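# White Kitchens, Small Colors

July 28, 2021

Welcome to the kitchen pages of my gallery. I started this collection in December, when I was living in a rented apartment in the Demar building in Farkilau. The kitchen there was very white. The walls were white, the doors of the cabinets were white, and when the lamp was on, it was difficult to see where one thing stopped and the next began. After some weeks I noticed that my eyes always went to the same places: a red bottle cap, a green sponge, a yellow lemon. From this came the idea for the gallery.

The rule is simple. Each page has something white from a kitchen and one small thing with a strong color. I prefer ordinary objects, because expensive ones already have many people to admire them.

## About the white

People who do not cook much think that all kitchen white is the same. It is not so. Plastic that is a few years old becomes a little warm, like milk. Enamel is colder and almost blue in the morning. White paint on metal wire is somewhere between these two, and it gets small gray shadows at every crossing of the bars. I like this last kind the best. A rack is a very plain object, but from low down it looks like a street plan, and the lines run together in the distance as streets do.

In my kitchen in Demar I washed the racks every second week with warm water and a drop of dish soap. I dried them on a towel by the window. It is slow work, and I used to be annoyed by it. Now I do it with the radio on and I do not mind so much.

## About the orange

Orange was a late color in the collection. For a long time I had only red and green, and I thought orange would be too loud. Then I visited the Isley flea market and found there a box of small household things, all mixed: clothespins, egg cups, toys, a plastic funnel. The orange ones could be seen from the other side of the hall. I went home with the funnel and an egg cup, and I was very pleased with both.

What I have learned is that a matte surface is better than a shiny one. A shiny object takes the white of the room onto itself and looks half empty. A matte one keeps its own color, with only a soft light place on one side and a darker one on the other. Round shapes show this most clearly. For this reason I like balls, although I know that a ball has no real work to do in a kitchen.

## Prints and postcards

The Partanen print shop has made postcards from the earlier pages. The first printing was 500 cards and 400 of them are already gone, which was a surprise for me and also for the shop. There will be a second printing when the paper arrives. I asked for the uncoated paper again, as the white looks more quiet on it.

If you would like to have cards, please write to the shop and say which color you want. They keep the red, green and yellow pages in stock. Orange is the newest and it has not been printed yet.

## Some small notes

The texts are written by me and I ask for your patience with the mistakes. If you find a wrong word, please tell me and I will correct it.

The blue pages are moved to their own section, together with the ones from the laundry room. The old address for them does not work any more.

The next page will be about yellow again. After this comes the newest orange.

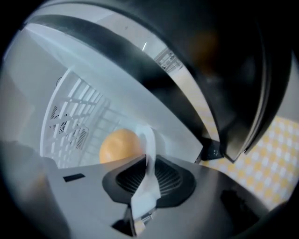 *Bright orange ball, white grid rack behind it to the left.*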